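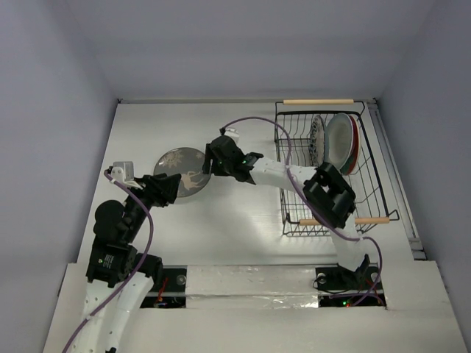

Grey deer plate, both grippers at the rim. Four already standing in the far half of the rack.

7th August, dish bench, Prutholm kitchen

Spent the morning on the grey plate again. It lies flat, which is the hard case, and the rim is thin enough that there isn't much to get hold of. Refugio wants both arms on it from opposite sides. I had been running a one-arm version with the left only and I'm dropping that for now. The two-arm program is slower but I can follow what it is doing, and so can the people who will have to stand beside it.

Did 14 tries on the flat plate. 10 ended with the plate in the rack and upright. 3 slipped at the lift and went back down on the surface. The last one I stopped myself when I didn't like how the right wrist was coming round over the rack handle. No breakages. Log is under Brarndale, same folder as the cup work.

Notes for whoever runs it next:
- Fill the far half of the rack first. The right forearm passes across the left side of the rack and wants the room.
- Check the purple cables before you start. The right one loops round the base and I would like more slack there. Ties are in the top drawer.
- Wipe the bench down between runs. Grit under a plate changes the lift.

Went down to the wash-up room at 2 to talk to Jurgita Org, who runs the early shift. I had been meaning to do this for a month. She asked the question I expected, whether hours are going. I told her what I know: Kunden have said no change to the roster before November, and after that I haven't been told anything. I said I wouldn't guess. She wrote it down.

What she wanted to talk about more was the racking. At the moment two people work the clean end, one pulling and one stacking, and they talk all shift. If the arms take the stacking, the second person moves to scraping and loading at the dirty end, round the corner. She says the job gets lighter on the wrists and worse in every other way, hot and loud and on your own. I hadn't thought about it. The plan from Zeleke just shows a box marked "operator" with an arrow. I've asked them whether the arms can sit on the other side of the return so that both people stay in sight of each other. It would cost us some reach to the shelf.

Her other points, so I don't lose them:
The crew sort by feel as they go. A chipped plate gets pulled out without anyone stopping. We have nothing that does this. Someone still has to look at every plate, and that needs to be in somebody's hours, not squeezed in on top.
Patterned plates are the staff's own favourites and they get mixed in with the plain ones. She would like to know if pattern bothers the cameras. I said I'd find out.
She wants the stop button on the worker's side of the bench. Agreed on the spot.
Training: she asked for it in paid time and before the arms arrive. I've passed it on to Kunden in writing.

Refugio Arellano looked over the slips this afternoon and thinks the left gripper is closing before the right has settled. He'll add a short wait. I'll rerun the same set with the grey plate tomorrow, then the red one, then bowls if we get that far.

Still to do: answer for Jurgita on patterns, chase Zeleke about the layout, order finger pads.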